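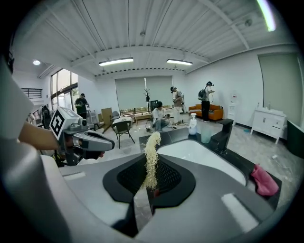
The sink counter, pink cloth on the right, tall black faucet at the back.

Brulden open day, 2005-03-17

Typing this up on the train so forgive the spelling. Got to Brulden 25 minutes late, wrong bus, then wrong gate. Signed in, sticker, coffee. Missed the welcome talk entirely.

Went straight to the big hall. Light gray marbled floor, white walls, ribbed ceiling, loads of daylight from the tall windows on one side. Staircase up to a second level, which was roped off when I tried it. Pity, I wanted to see the place from up there.

The wash-up counter is what I came for. We have been arguing about ours at Uvell since January and I was told to go look at a decent one. So, notes:

Dark top, white rectangular basin set into it. Faucet is black and tall with a squared spout. I like it. Tall enough to fit a bucket under, which ours is not. White spray bottle stands on the counter, clear plastic cup next to it, cloth at the other side. Not much else kept out. Good. Ours looks like a yard sale by noon.

Dark surface does show the shine from the ceiling lights, so I'd guess it shows streaks too. Asked, was told it gets wiped down after every session. We would never keep that up. Maybe a paler top for us.

Price: Poduval quoted 3,000 for top, basin and faucet, fitted. Ondik had a leaflet on the table by the door but no prices on it, have to write to them. Why do people print leaflets with no prices.

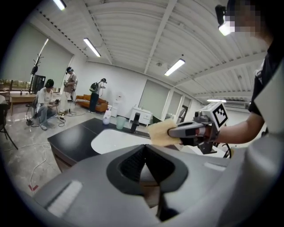
Yellow sponge over the basin, headsets on the other side of the room.

Sponge and spray for the cleaning part, nothing fancy. I had expected some special kit. Behind the counter a pale green bin on the floor, and a water dispenser by the wall. Small white cabinet with drawers near the back wall, did not get to look inside. Would like the bin closer to the sink if we copy the layuot.

The other half of the room was VR. Three people in headsets, one of them on a low stool, another over by the orange sofa. I did not have a go, line was too long and I had a train at 2.

Handout says 38 visitors booked for the morning. Lunch was sandwiches, egg ones gone early. Parking fine if you drive, I'm told.

To do: write to Ondik. Measure our counter again, both ends. Ask Poduval if the faucet comes seperately.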